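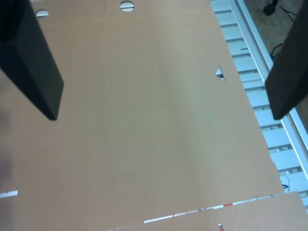 Kelmendi Wide Parallel Gripper for Flat Goods and Box Blanks

Sold by Drastine - ships with fingers, mounting plate and cable

If you have ever tried to get a robot to handle flat cardboard, you already know it is a good deal fussier than it looks. A full carton has nice straight sides to squeeze. A flat blank has thin edges, a bit of a bow in the middle, and holes and notches just where you'd like to get hold of it. We have sold grippers for plenty of jobs over the years, and this is the one we get the longest phone calls about, so we've tried to put most of what we say on those calls right here on the page.

The Kelmendi opens wide and keeps its two long fingers well out to either side of the sheet. The fingers are plain blocks with squared tips, finished in matte black, and that dull finish is a real help if you run a wrist camera, as you get far less glare coming back into the lens. Danica Babić in our test room runs all of our trials over a slatted conveyor, and she asks that you set your finger height with the belt stopped the first time. Please do listen to her - a tip that dips between two slats will spoil your afternoon.

How it compares

We tried it side by side with the Garano vacuum head, which we also sell and still like very much. The Garano is quicker on plain, uncut sheet. Once you get into blanks with punched cutouts, though, the cups have to be laid out again for every new pattern, and the Kelmendi only needs a new width typed in. We ran 40 blanks through each, and the Kelmendi dropped none while the Garano let go of seven, all of them where a cup had landed partly over a hole. If your blanks overlap on the belt, either one will want a spacer or a stop ahead of it.

Details

Grip force: adjustable in 25 steps
Finger sets in the box: one long, one short
Controller: works with the Brurelberg arm controller, or any controller with a spare serial port
Camera bracket: sold separately
Warranty: 43 months, fingers not included

Trying one out

We keep a loaner kit and are glad to send it to you. Write to Aidan Hanrahan at the Drastine sales desk, tell him your sheet sizes and which arm you have, and put a few of your own blanks in the mail if you can spare them. He is usually at his desk until 4 p.m., and the loaner is free to go out again from August.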